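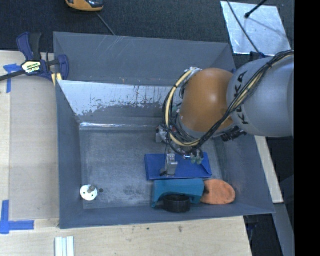
版面:法律与交通 > 罚单、扣分、申诉
主题:开车时手里拿着手机看导航,算不算“使用手机”?想申诉

楼主 Rafsan_H
先说下情况。上个月晚上从Undudska路往Nustow方向开,前面修路,一长串车堵在临时红绿灯那儿,我也停着。手机从支架上掉下来了(那个支架早该扔),我捡起来看了一眼导航,正要往回夹,旁边巡逻车就敲我窗户了。罚200,扣2分,罚单上写的是“驾驶中手持使用移动设备”。
我不是想耍赖,手机确实在我手里。可是车完全停着,手刹也拉了,我没打电话没发消息,屏幕上就是地图。罚单背面说30天内可以书面提异议,现在还剩一半时间。钱倒无所谓,主要是我头上已经有以前的分了,再加上去保险肯定涨。
有没有人申诉过类似的?值得折腾吗?

2楼 灯下黑
不值得。手持就是手持,交钱走人。你写十页纸他们也只看第一行。

3楼 Soledad
楼上别这么快下结论啊。要看条文怎么写的,有的地方写“拨打或接听”,有的写“手持并使用”,有的干脆写“手持”就够了。这三种差得远了去了!楼主你罚单上应该有引用的条款号,去把原文找出来,一个字一个字看,尤其是定义那一节。我前年那张就是在定义里翻到东西的。

4楼 Rafsan_H
回3楼:翻到了。原文是“驾驶人在车辆行驶或临时停车等候通行时,不得手持并操作移动通讯设备”。临时停车也包括进去了,唉。

5楼 老周不开快车
那“停着不算”这条路就堵死了,等红灯就是等候通行,别在这上面浪费笔墨。你剩下能争的是“操作”两个字。你捡起来的时候手指有没有在屏幕上划?

6楼 Rafsan_H
没有划。导航一直开着的,捡起来的时候它自己就亮着。不过我怎么证明我没划?

7楼 Fotini G.
这里我得说一句,很多人搞反了。不是你去证明你没划,是对方得证明你划了。你去申请调取当时警员的记录,有随身录像的话一并申请,看他到底写了什么。要是只写“看到驾驶人手持发光手机”,那跟“操作”还隔着一步呢。
我自己那次是安全带的事,跟你不一样,但调记录的流程是一样的:填一张表,写清罚单号、时间、地点,要求在作出决定之前提供。一定要写“作出决定之前”,我第一次没写,材料寄来的时候决定都下来了,气得我!

8楼 灯下黑
理论是这样,实践呢?警员一句“我看到他拇指在动”,你拿什么反驳。我见过的全是维持原罚。

9楼 Fotini G.
回8楼:你见过几个?我这边三个邻居有两个撤了。警员要是当场记的是一套,后来又补一句拇指在动,那正好拿来问他为什么当场没写。

10楼 灯下黑
三个邻居也叫样本……行吧,我不拦着,楼主自己掂量时间成本。

11楼 Ulla
插一句,我站中间。楼主,你当场跟警员说了什么?这个比什么都要紧。我弟弟就是嘴快,窗户一摇下来就说“对不起我就看了一下消息”,人家原话记上去了,后面什么都不用谈了。

12楼 Rafsan_H
我说的是“我在看导航,掉下来了”。现在回想,“在看导航”这句会不会就算承认操作了……

13楼 老周不开快车
看和操作是两回事,但也要看你们那边怎么解释。有的地方认为拿在手里看就是操作,这个得查以前的裁决,光看条文没用。你去区法院的网站上搜条款号,一般能搜到几份公开的决定书。

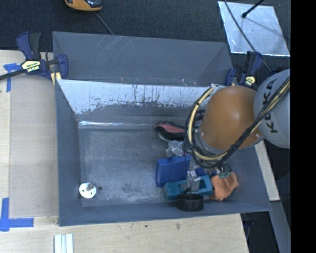
灰色料箱和伸进来的KUKA机械臂,箱底靠右是一块蓝色方块

14楼 Tove
我刚好在Grímsdóttir事务所做过一阵前台(不是律师!别把我的话当法律意见),这类罚单每周都有人来问。说几点我看到的。
异议书不要写长,一页就行。第一段写你对哪一条、哪个要件有异议,第二段写事实,第三段写你要求什么。好多人一上来先写自己开了多少年车、家里几口人,审的人翻半天找不到重点。
支架坏了的事可以提,一句话带过。不要写成全文的中心,因为“东西掉了所以捡”在很多人看来恰恰说明你分心了。
还有,先别交钱!不少地方交了就视为接受处罚,异议权就没了。罚单背面小字会写,楼主去看一眼。

15楼 Rafsan_H
看了,背面真有:“缴纳罚款即视为放弃异议”。好险,我昨晚差点就在网上付了,页面都打开了。

16楼 Soledad
哈哈哈幸好你先来发帖。
顺便问,你那段路限速60,修路的时候有没有临时标志?有人靠标志摆放不合规把罚单打掉的。

17楼 老周不开快车
那是超速的单子才有用,人家罚的是手机,跟限速牌一点关系都没有。别给楼主添乱。

18楼 Soledad
好好好,我撤回。

19楼 Ulla
保险那块我想补充一下。我之前在Flarnance投保,续保表上问的是“已生效的扣分”,还在异议期里的我当时打电话问过客服,对方让我照实备注“正在申诉”。各家不一样,楼主最好问自己那家,别瞒报,瞒报的后果比两分严重多了。

20楼 灯下黑
这条我同意,难得。瞒报出事故拒赔,哭都没地方哭。
另外我还是那句话:楼主自己都承认手机在手上。我骑车上下班,天天看见司机低头看手机,绿灯了都不走。罚重一点我举双手赞成。

21楼 Rafsan_H
回20楼:理解,我自己骑车也烦这种人。我也没觉得自己一点错没有,支架坏了两个礼拜没换是我懒。只是“掉了捡起来”和“边开边聊”罚得一样重,心里有点过不去。

22楼 Fotini G.
过不过得去是一回事,你有权提异议是另一回事。提了最坏也就是维持原罚,不过先查清楚你们那儿驳回以后要不要加手续费,我这边要加一点。

23楼 Tove
对,手续费要查。还有如果能申请书面审理就选书面,省得请假。不过要是你想当面问警员问题,那就只能选开庭,书面的问不了。两个选一个,异议书里要写明,不写默认书面的地方也有。

24楼 Rafsan_H
谢谢各位,也谢谢灯下黑泼冷水。我打算这么办:先填表调记录和录像,写上“作出决定之前”;异议书写一页,只争“操作”;罚款先不交。开庭还是书面等看到记录再定。
有个小问题,异议期快到了但记录还没寄来怎么办?先交异议书再补材料行不行?

25楼 Fotini G.
行,先交!异议书末尾加一句“保留在收到记录后补充理由的权利”。挂号寄,回执收好,别只塞信箱里。

26楼 老周不开快车
最好自己跑一趟窗口,让他们在你那份复印件上盖收件章。挂号信丢过一次之后我就再也不信邮局了。

27楼 Rafsan_H
窗口下午四点就关,我得跟人换班。明天先去把表填了,支架今天已经下单了,这回买的是螺丝固定的。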